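House rules for a robot arm on the workbench. Wrote these up after one too many bottles on the floor. They are for a small two-arm setup on a rail, hobby or small shop, the kind you see on the Prundatley and Jutero boards. Not law. Just good practice, in the order I needed it.

Before power

Clear the reach first. Swing each arm by hand, motors off, and mark how far it goes. Painter's tape is fine. Anything inside the tape is either a thing you want picked up or a thing you move.

Bolts on the base plate — snug, every session. Rail too. A carriage that rattles will get worse by lunch.

Cables tied along the link, with a slack loop at the wrist. Small cable ties, tails trimmed. Spare cable goes up high in a basket, not on the table.

Grip and squeeze

Soft plastic is harder than it looks. Close slow, stop, then lift. Start at 5 percent force and go up 3 at a time until it holds. Never start at 40 and work down, I did that with a full bottle of window cleaner.

Fill practice bottles with water only. No bleach, no solvent, no exceptions. Label them anyway.
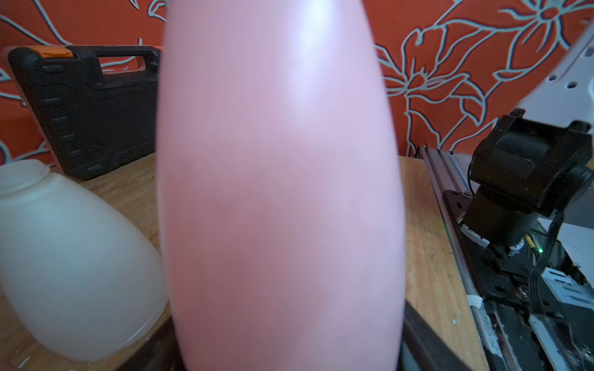
Vol. 3, p. 28

Cases and jugs can stay on the table but keep them behind or beside the work, and latch the case. An open lid is a thing to snag on.

Two arms, one table

One moves, one waits. Until you trust your program, that's the rule. Kurian style handoffs (one arm passing to the other) come later.

Give the waiting arm a park spot and write it down on the wall. Same spot every time.

If both have to move, half speed. Hand on the stop button, and the button goes where you can hit it without leaning over teh table.

Spray bottles: point the nozzle at the back wall, away from people and away from the other arm's motors. Lock the trigger if it has a lock. 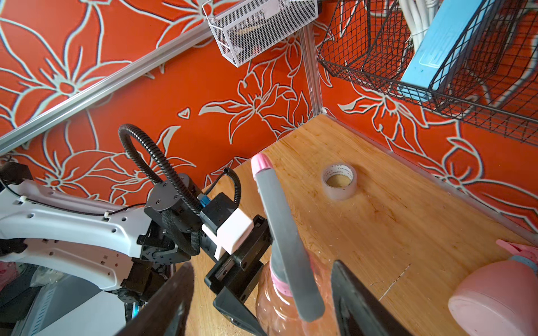 Spray bottle upright in the grip, nozzle toward the back wall.

Loose stuff

Plastic bags are the worst. They drift, they wrap round a joint. Bin them or weigh them down.

Tape rolls — lay flat if you are not using them. On edge they roll.

Wipe the wood at the end of the day, grit gets in the rail. Dry cloth, then a dab of Farkis grease on the rail if it drags. Not on the fingers!! Greasy fingers drop everything.

Last thing, power off at the wall and park both arms low so nothing sags over night.

Back to top | Contact | © Bench & Kitchen Tips, Aug 15, 2023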